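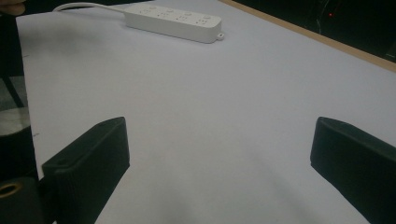
Akex 2: a review of the perception and planning stack after a month of tabletop work

Akex is a software package for controlling a two-finger gripper over a flat work surface. It takes images from a wrist camera, segments what is on the table, proposes grasps, plans an approach and logs the run. Version 2 replaced the old grasp proposer and added a replay tool. I ran it through July on our usual bench and used Cuevas, which we have had in service much longer, as the baseline.

Installation

The installer is a single archive with pinned dependencies. Setup took 40 minutes on a clean machine, most of it compiling the collision library. The configuration lives in one file, and the file is validated at startup with readable errors. Cuevas spreads the same settings over several files and reports a bad value only when the node that needs it starts.

Calibration is handled by a separate command. It asks for 30 poses of the printed target and prints the residual for each one, so a bad pose can be dropped and retaken without repeating the set. The finger geometry is entered by hand. There is no import from CAD, and the documentation does not say which face of the fingertip the offsets are measured from. I found it by reading the source: it is the inner face.

Segmentation

The default segmenter works on color and depth together. On dark or saturated parts against a light surface it was stable and needed no tuning. On light parts against a light surface it leans on depth, and low objects fall close to the noise floor of most wrist sensors. The setting to change is min_relief. The shipped value is too high for anything flat. Lowering it recovers the object and also brings in false regions from soft shadows, which then have to be removed with the area filter. The two settings interact and the manual treats them on different pages.

Cables are a separate weakness. The segmenter treats a cord and the body it comes out of as one region if they touch, and the grasp proposer then places its center of mass somewhere along the cord. There is a thin-structure option that splits them. It is off by default and adds noticeable latency.
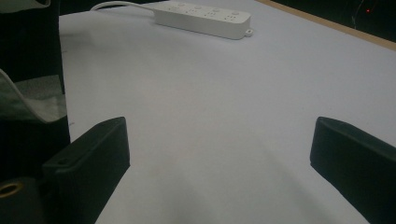
Jianguo Zeng disagrees with me on the last point. In his view the thin-structure option should stay off, and the cord should be handled in the planner as a keep-out volume, the way Utine does it. Splitting in perception gives a mask that flickers from one image to the next, he says, and every flicker triggers a replan.

He is right about the flicker. I logged it. With the option on, the planner discarded and rebuilt its path far more often than with it off, and the approach was visibly hesitant. The keep-out method needs a cord estimate from somewhere, though, and Akex does not expose one to the planner. A small plugin could pass it across. The plugin interface is documented and I expect someone will write it.

Planning and control

The planner is the best part of the release. It samples 2000 candidate approaches by default, which is more than a bare tabletop needs. I reduced it to 800 and saw no change in the chosen grasps. Approach, descent and retreat each have their own speed limits. Width control of the fingers is smooth, and the pre-grasp opening can be set per object class.

One complaint: on a planning failure the log gives a code and no geometry. Cuevas writes out the colliding pair. I would trade a good deal of the new interface for that.

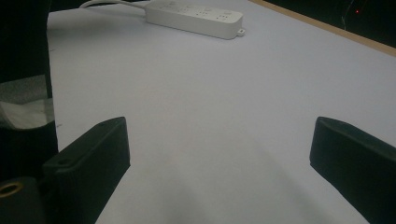 The replay tool steps through a logged run with masks, candidates and gripper state drawn over the wrist image. It loads quickly and scrubs without stutter. Masks can be edited in place and the run re-planned from that point, which saved me a lot of bench time. Its ignore-region brush is also where I would send a new user first. A wrist view usually carries things the segmenter has no business with, such as the two black fingers coming up from the bottom edge or the crumpled translucent sheet at the left, and painting them out once applies to the whole log. The brush has no undo. Save before using it.

Export goes to the Plusavine log format or to plain image folders. The Plusavine export drops the timestamps on gripper state, a known issue on the tracker, reported by Ximeng Zou and still open in the build I used.

Verdict

Recommended for single-arm tabletop work with opaque, well-separated parts. For corded or low-contrast objects, budget time for tuning and keep the area filter settings under version control. Existing Cuevas users can wait for the next point release unless they need the replay tool, which runs on converted Cuevas logs and can be installed alone.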